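Why I Stopped Trusting the Average

Opinion, 30/04/2019

Most papers about robot grasping end with one number. The robot tried to pick something up a certain number of times, it succeeded on a certain share of those tries, and the share goes in the abstract in bold. Readers compare it with the bold number in the last paper. If it's higher, the field has moved forward.

I've written papers like that. I think we should quit doing it, at least for tasks where the robot has to put something into a tight space or take it out again. My reasons come from one project and I'll stick to that project, so you can judge how far they carry.

The project is called Prolleo. It's a method for teaching an arm to handle thin, flat things that stand upright in narrow slots: cards, mostly, and later on small envelopes and glass slides. The method itself is simple. A learned model proposes where to put the gripper and at what angle, and a second model, trained on failures only, gets a veto. If the second model objects, the arm backs off and the first model has to propose again. We allow 2 vetoes per attempt. After that the arm goes ahead with whatever it has.

We ran 759 attempts in our main round of tests. I'm not going to give the overall success rate here. It's in the report for anyone who wants it, and my point is that it tells you very little.

What tells you something is the breakdown. We had 8 layouts of cards in the tray, ranging from a single card with empty slots all around it to a packed tray with a card in every slot. In the easy layouts the veto model almost never spoke up, and the method did as well as the older one we compared it with. In the hardest layouts both methods were poor. All of the difference between the two came from the layouts in between, where a card has one near neighbor and some open space on the other side.

An average over all 8 layouts hides that completely. Worse, it rewards us for choosing the mix. If I'd run more of the middle layouts and fewer of the others, our average lead over the older method would have grown, and no reviewer would have had grounds to complain. Every one of those attempts would have been real.

I don't think people in this field cheat, or not often. I think they do what I did the first time around, which was to pick the layouts early, before knowing which ones mattered, and then tune for months on those same layouts. By the end the test set and the method have grown up together. The average measures how well they get along.

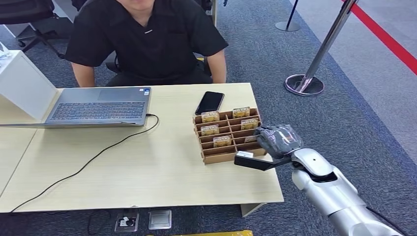 How can you tell whether a grasping method works outside the lab where it was built?

Take it to another lab or another room, change nothing in the software, and let people who didn't build it choose the tests. Report every attempt, with the layout it belonged to, and count a human reset as a failure.

We did a version of this in March. A group at Lostby agreed to run our code on their own arm, with their own cards and their own tray. They ran 200 attempts and sent us the logs without comment. It was the most useful thing that happened to the project all year, and it wasn't flattering.

The first model held up fine. It found cards of a different thickness and print without retraining, which I'd been worried about. The veto model didn't hold up. It had learned what failure looks like on our table, with our gripper, and part of what it had learned was plain noise. On their setup it vetoed perfectly good grasps and then, having used up its objections, let the arm go ahead with a bad one.

You could read that as a failed result. I read it as the first real result we had. Until then we didn't know which half of the method was general and which half was tied to our own equipment. The main round of tests could never have told us, no matter how many attempts we added to it. More attempts in the same room make the error bars shorter. They do nothing about the room.

There's an argument against all this and I want to be fair to it. Outside testing is slow and costs money. Arms differ, grippers differ, and a lot of what goes wrong when you move code from one site to another is just wiring and calibration, with no scientific content at all. A student with a deadline can't wait for another group to find a free week. If we made outside tests a condition of publishing, small labs would suffer the most, and large ones would simply test with their friends.

I accept most of that. I wouldn't make it a condition. But I'd ask for two smaller things that cost next to nothing.

The first is to drop the single number from the abstract when the task has clear levels of difficulty. Give the results by level. If there isn't room, give the level where the method starts to break down, and say so in plain words. "Works well until neighboring cards are one slot apart" is a sentence another engineer can use. A percentage isn't, unless her cards happen to be arranged in the same mix as ours.

The second is to publish the attempts that were thrown out. Every lab has them. The arm faulted, the camera had been bumped, somebody leaned on the table. In our own logs I went back and looked at the ones we had marked as not counting, and too many of them were marked after the grasp had gone wrong. I can't say for certain that any particular one was unfair. A bumped camera is a good reason to void an attempt. But we tended to look for a bumped camera when the arm missed, and we didn't look nearly as hard when it succeeded. So the voided attempts lean one way, and the reported rate leans the other.

Fixing this is boring. Before each attempt you check the setup and write down that you checked. After that the attempt counts, whatever happens. We work this way now and it has slowed us down by less than I expected. It has also made the numbers lower, which took some explaining to our partners at Flirura, who had put the earlier figure on a slide.

That slide is really why I'm writing this. Flirura handles sample cards for testing labs, and they wanted to know whether an arm could be trusted to refill trays with no one watching. They'd taken our average and multiplied it by the number of cards they move in a shift. The result was a tidy estimate of how often a person would have to step in. It was wrong, and it was wrong in a way that anyone reading our paper would have been likely to repeat. Their trays are nearly full most of the day. They live in the hardest layouts, the ones where our method was poor, and our average had let them think otherwise.

When we gave them the results by layout, the talk changed in ten minutes. They asked whether the arm could handle only the trays that were less than half full and leave the rest to people. It can. That's a smaller job than the one they first had in mind, but it's one the method can do, and they could see from the table of results why the line was drawn where it was.

I've heard it said that this sort of thing belongs in engineering reports and that research should be about ideas. I don't see the split. The idea in Prolleo is that a model trained only on failures can catch mistakes that a general model misses. Whether the idea is right depends on where the failures come from, and we only learned that by sending the code away and reading somebody else's logs. The average gave us no hint either way.

The next round of tests will be at Ross, where the trays are metal and the slots are narrower than ours. We've sent the code and a list of the parts it needs. They'll choose the layouts, and they've agreed to keep them from us until the runs are over. I expect the veto model to do badly again, though less badly than before, as we've now trained it on failures from both sites. The results will go up by layout, with the voided attempts listed at the end.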